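Chapter 7
Rules for Recording with Hand-Held Grippers

7.1 Scope

This chapter sets out the rules that apply when a person records household tasks with hand-held grippers for later use in training a robot. The fixed-arm rules in Chapter 6 do not carry over. A fixed arm has a marked work area and a stop button. A hand-held tool has neither, and the operator's own reach sets the limits of the task.

The rules follow the Busbridge code as revised 5/4/22. Where the code is silent, the text uses the site rules drawn up by Krešimir Dervishi for the Skindum kitchen trials, which covered 2,790 recordings.

Clearing tasks are treated first. They involve soft, crumpled objects whose shape changes under the pads, and they end at a container that the tool itself may hide from view.
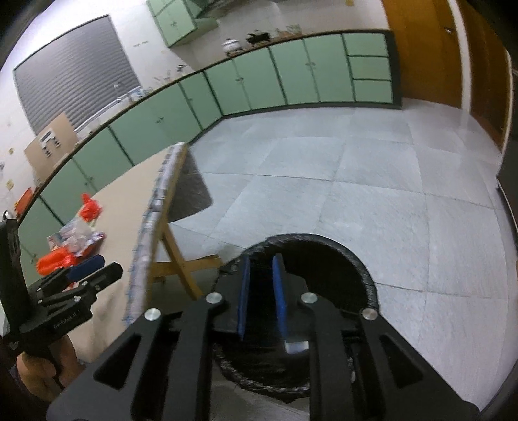

Figure 7.1 Table clearing with two hand-held grippers. The nearer tool overlaps the opening of a lined bin.

7.2 Terms

Task zone – the surface holding the objects and the container they are to be moved to.

Release point – the place where the pads are opened. It must lie inside the rim of the container.

Void recording – a recording that is kept on file but left out of the training set.

7.3 General requirements

The operator shall inspect the pads and pivot screws before each session and again after every 200 recordings. A tool with a loose screw is withdrawn.

Each session requires 2 people if the task zone includes glass, blades or a heat source. Otherwise one operator may work alone.

Objects dropped outside the container are picked up with the tool, within the same recording. Picking one up by hand makes the recording void (see 7.6).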